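Leltness Block Table: Notes for Anyone Using the Collection

Hello, and thank you for taking an interest in our blocks. What follows is the card that travels with the Leltness collection, a set of pictures and written notes about small toy building bricks on a tabletop. I have tried to write down everything a newcomer would want to know, and probably a few things they wouldn't, but I would sooner you skimmed than had to write and ask me.

What the collection is about

The subject is a small one: toy blocks, a plain beige table, and the business of picking things up, moving them and setting them down again. There are around 4,000 pictures, each with a short note in everyday words. Araceli Magaña wrote most of the notes over the course of February, and I went through them afterward at the kitchen counter with a pencil, mostly to argue with her about the word "orange."

That argument deserves its own paragraph, I'm afraid. One of the bricks is a color that sits between yellow and orange, and it shifts with the light. In the morning Araceli swore it was yellow. By late afternoon I would have called it orange in front of a judge. We settled on "yellow-orange" in the color field, and in the free notes you will find all three spellings of our disagreement. Please treat them as the same color. Red and green gave us no trouble at all, bless them.

How the notes are laid out

Each note has a color, a shape and a place. Place is always given from the point of view of the picture, so "left" means the left side of what you are looking at. When a block is off the table, the place says "held" and nothing more. We tried "held high" and "held low" for a while and gave it up, and any leftovers from that period can be read as plain "held."

Studs are the round bumps on top. We write them as rows, so a square block with four studs is "2 by 2." If the top can't be made out, the stud field is left blank — please don't fill it in from a neighboring picture, however tempting that is. I did it myself on the first Saturday and had to go back and undo the lot. 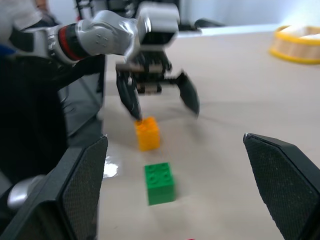
Green and yellow-orange in the first picture, red in the second. 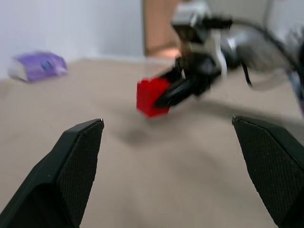

Markos Dimitriou wrote back after reading a draft of this card and wanted to know why a blank stud field and a stud field marked "none" weren't the same thing, as he had been lumping them together for a week and his totals looked odd. He also felt that "block" and "brick" ought to be one word throughout. On the first point, "none" means a smooth top that we could see was smooth, and blank means we couldn't tell. On the second, he is right, and I have not fixed it. Araceli says brick and I say block, and a search for either one alone will miss a good share of the notes, so do search for both.

Known rough spots

The table is glossy in some lights and dull in others, and bright spots on it have now and then been noted as white blocks. We caught five of these and there may be more.

Fast movement blurs the edges of things. Where a block's outline is smeared we still give its color, but the shape is marked "unsure."

Shadows under the blocks are not noted.

Corrections and thanks

If you find a mistake, send the picture number and a sentence on what you think it should say. Zyanya Magaña keeps the list of fixes and adds them in batches, so it may be a little while before yours shows up. Thanks to Emiliano Aguirre for reading the color notes aloud to me when my eyes gave out.

Soledad Salinas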